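Library > Automation for Small Sites > Part 2: Planning and Purchase > Chapter 6

Chapter 6. Budgeting for Grippers and Wrist Cameras
Mbali Rampersad and Anil Nambiar, 5/3/22

A purchase plan for a handling cell usually begins with the arm, as the arm has the largest price. In this chapter the order is reversed. The items to be handled are listed first, the gripper is chosen to suit them, and the arm is specified last. Soft goods with zips, such as bags and clothing, should be entered on a separate line of the list. They change shape under load, and a payload figure alone says little about whether a finger can hold them. 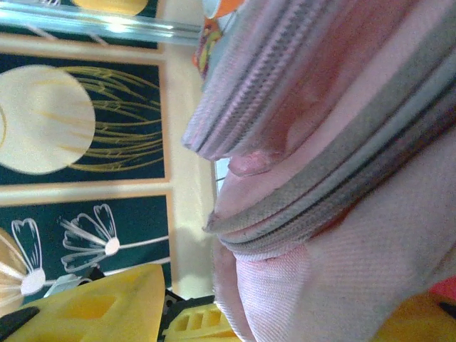 Fig. 6.1 Pink zippered bag and yellow gripper fingers, wrist camera view.

Fingers are treated as consumables. In the Drovgate plan, used throughout this chapter, the gripper line was set at 1049 pounds, with 20 per cent of that sum held back for replacement fingers and pads. The wrist camera was entered separately, together with its cable and mount.
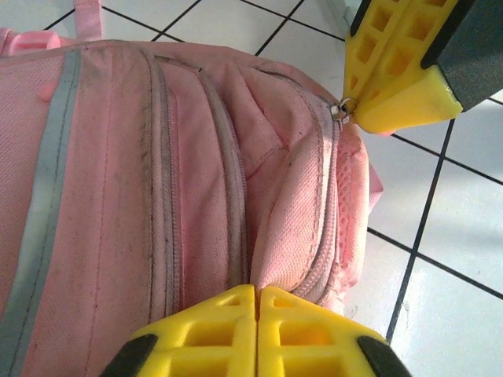 Delivery times must also be entered. Drovgate received quotations from Prirora and Celow, and only the second gave a date for spare parts. A quotation without such a date should be returned to the supplier before costs are compared. Section 6.1 sets out the item list, and Section 6.2 covers the comparison of quotations.

Copyright D'Souza Educational | Contact | Back to top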